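Reviews > Hand-Held Grippers > Inspection Checklists

Pre-Use Safety and Inspection Checklist, with Comments
Product under review: Fisstead hand-held gripper kit, two-unit set
Inspector: Ornella Monti
Second reader: Hugo Rolland
Date: May 3, 2018
Set-up: table-top sorting, knives excluded

Overall: PASS, with two items to recheck. I went in expecting a long list of gripes and came out wanting to keep going after the form was full. Comments are longer than the boxes allow, sorry Hugo.

1. PAPERWORK AND CASE

1.1 Unit numbers match packing slip. OK. Unit 753 and its partner, both on the slip.
1.2 Manual present and readable. OK. Short, clear, big drawings! The page on pinch points comes before the page on getting started, and I'd love to see other makers copy that.
1.3 Spare pads supplied. OK. One full set in a zip bag.
1.4 Case latches close without force. RECHECK. The left latch needs a second push. Told Dudek, who handle the spares, and they are sending a new one.

2. MECHANICAL

2.1 Pivot pins seated and flush. OK. Ran a fingernail over every one.
2.2 Jaws open evenly on both sides. OK. Very even, and it stays even if you squeeze fast.
2.3 Finger pads firmly attached, no lifting at corners. OK. Tugged hard at each pad. The ribs are deep enough to catch a thin handle and soft enough that I didn't worry about the spoons.
2.4 Screws tight. OK. Checked at the start and again after 134 closes. No movement against my paint marks.
2.5 No sharp edges on the linkages. OK. I did this with bare hands, slowly. Please do the same and don't trust gloves to find a burr for you.
2.6 Pinch points marked. RECHECK. The manual shows them, the tool doesn't. A strip of bright tape near the inner bars would do.

3. WORK AREA

3.1 Table stable, does not rock.
OK. Leaned on all the corners.
3.2 Cloth flat enough for the task.
OK with a comment. Folds and creases are fine for cutlery, and I think they make a better test. A thin chopstick lying over a ridge is harder to pick up than one on bare wood. Make sure the cloth isn't hanging where somebody can catch it with a sleeve or a knee.
3.3 Nothing sharp in the pile.
OK. Fork tines are the pointiest thing allowed. Approach a fork from the handle end.
3.4 Bin within easy reach of the operator.
OK. Long open-topped bin on the left, low sides, no lid to fight with.
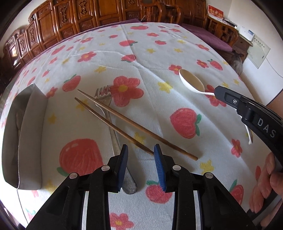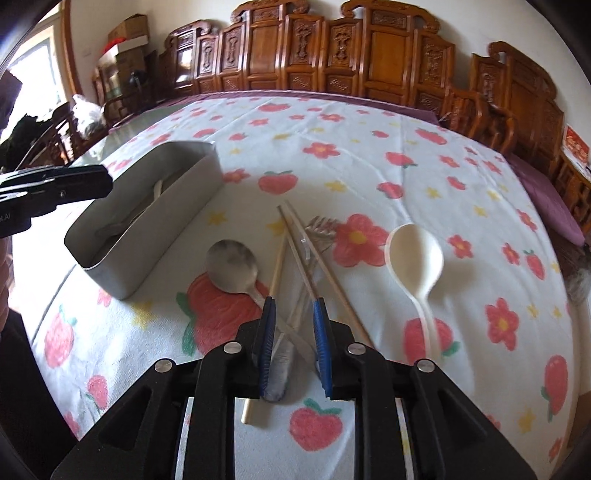 Both: gripper open at the table, fork and chopsticks still in the pile, bin to the left.

4. OPERATION

4.1 Operator can let go at once. OK. Fingers off, jaws open. Tried it mid-lift over and over and it never hung up.
4.2 Grip comfortable for a full session. OK. My hand was tired before my wrist was, which I count as a win. Hugo has bigger hands and found the grip a touch narrow.
4.3 Two tools in use at one table: clear rule on who moves first. OK once we agreed on one. We say "mine" out loud before reaching across the middle. It sounds silly and it works — we had one light knock before the rule and none after.
4.4 Holds flat items. OK. Fork handles took a little practice. Come in low, close gently, then lift.
4.5 Holds round, thin items. OK. Chopsticks were my favorite part of the whole day. Crossed ones are the real challenge, so take the top one first or the lot will roll.
4.6 Holds large plastic spoon. OK. Grab the handle close to the bowl, otherwise it swings.
4.7 Dropped items handled safely. OK. Put the tool down, pick the item up by hand, start again. No leaning under the table with a gripper in your fist.

5. AFTER USE

5.1 Pads wiped and looked over. OK. No splits.
5.2 Jaws stored open. OK. The case foam is cut for this.
5.3 Log filled in. OK. Filed under Fusthorpe, same folder as last October's kit.

Second reader's note (H.R.): Agree with all of the above. I would move 2.6 up to "fix before next use" and not leave it as a recheck. Tape is cheap. Otherwise a lovely bit of kit, and I'd like a turn on the left-hand unit next time.

Reply (O.M.): Fair. Changed to "fix before next use" on the master copy. Yellow tape is in the top drawer.

2,606 views | 2 comments | Share

Related checklists
Hurkolach bench clamp: yearly inspection
Replacing ribbed finger pads, step by step
Dudek carry cases: latch and hinge check
Shared table rules for two operators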